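## 3. Planning the Work Cell and the Purchase

Complete this section before you request a quote for the Turnadero two-arm station. The steps assume that the task has been chosen and that a counter or table is available for it. Enter all results on the planning sheet supplied with this manual.

### 3.1 Define the task

1. List every object the arms will handle or work near. Include objects that stay in place, such as lamps and stands.
2. Weigh each object that will be lifted. Record the weight in grams. For a load over 1000 g, request the lift table from Hesham before you continue.
3. Measure the thickness and the longest side of each object.
4. Mark each object as *handled*, *fixed* or *remove before start*.

**Note:** A closed laptop is planned as a flat load. An open laptop is a separate task and needs its own planning sheet.

### 3.2 Check the surface

1. Measure the usable depth of the surface from the front edge to the wall, window or blinds behind it.
2. Confirm that the surface is level in both directions.
3. Place the largest handled object in its working position.
4. Place the fixed objects. Keep tall parts, including lamp stems, out of the path of both arms.
5. Check the light at the hours when the station will run. Bright window light and shiny surfaces can affect the camera.

Laptop task, two-arm station, stone-look surface: 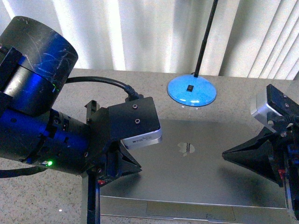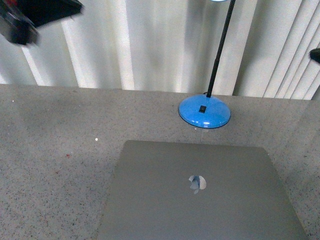
6. Mark the final position of each fixed object with tape.

**Caution:** Do not plan a cable route through the space between the two arms. Allow enough slack for full wrist travel, and secure the cable behind the last joint.

### 3.3 Select the gripper fingers

Fingers are sold in pairs and are not included in the base price.

| Set | Use | Order quantity |
|---|---|---|
| Pointed | Thin edges, small gaps | One pair per arm |
| Flat pad | Boxes, books | One pair per arm |
| Soft pad | Coated or polished parts | Two pairs per arm |

1. Match each handled object to one finger set.
2. If two sets are needed for one task, add the quick-change plate to the order.
3. Add one spare pair of each set selected.

**Caution:** Pointed fingers can mark soft metal and painted lids. Run the first trials on scrap parts or on equipment already written off.

### 3.4 Prepare the budget

1. Enter the base station, finger sets, cables and mounting hardware as separate lines.
2. Enter setup labor. Allow 16 hours for a first station and 10 hours for each further station at the same site.
3. Enter operator training. Training hours are not part of setup labor.
4. Add shipping from the Plirnelberg warehouse. Stations ship in two crates.
5. Enter the cost of the test objects. This line is often left out, and the objects then have to be borrowed from other departments.
6. Add a reserve for wear parts. Cables and fingers are wear parts. Scratches on the joint housings are cosmetic and are not covered by the service plan.

**Note:** Used arms are available through Mtshali. Ask for the running hours and the date of the last joint check. Do not judge an arm by the state of its outer covers.

### 3.5 Schedule

Delivery takes 38 working days from the date of the signed order. Orders signed in June may take longer, as the warehouse closes for inventory.

1. Reserve the room for the full setup period.
2. Confirm that power is available on a circuit not shared with heaters or compressors.
3. Send the completed planning sheet to Leopoldo Alvarado, station planning, with a floor sketch showing doors, windows and outlets.
4. Wait for the written layout approval before drilling any surface.

Continue with Section 4, *Receiving and Unpacking*, when the crates arrive.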